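Bench check before hand-guided teaching, memory module task
Stinell cell, morning round, July
Checked by Ayten Gezer, comments read over by Hammad Bugti

1. Emergency stop pressed and reset from both sides of the bench: OK.
Comment: The left one needs a firm push, so please lean on it properly and don't be shy!

2. Speed limit in teach mode set to 20 percent: OK.
Comment: Thư likes it at 13 for new people, and I must say I've come round to her view (my first week on the remote handle would have gone a lot better that way).

3. Computer tower on its side, panel off, wall plug out: OK.
Comment: Zeyu went over the fixture plate as well and found every peg snug.

4. Arm cable free to move through the whole reach: OK, with a note.
Comment: Lovely slack at the top, but do watch it when you swing toward the drive cage, and go gently there.
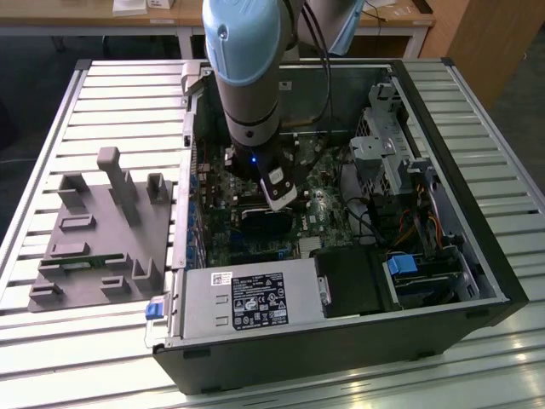
Item 5, gripper over the motherboard, memory area below it.

5. Gripper clear of board and cables before recording starts: OK.
Comment: There are black cables between the board and the drive cage, and it's easy to forget them when your eyes are on the slots. Custódio suggests a slow dry run first, and I'd second that.

6. Grip force limit loaded from the Bakenine settings: REDO.
Comment: Still showing the old value after the restart. I've asked Custódio to load it again, and no teaching until he has signed below.

7. Room on the drive for today's recordings: OK, 198 saved so far.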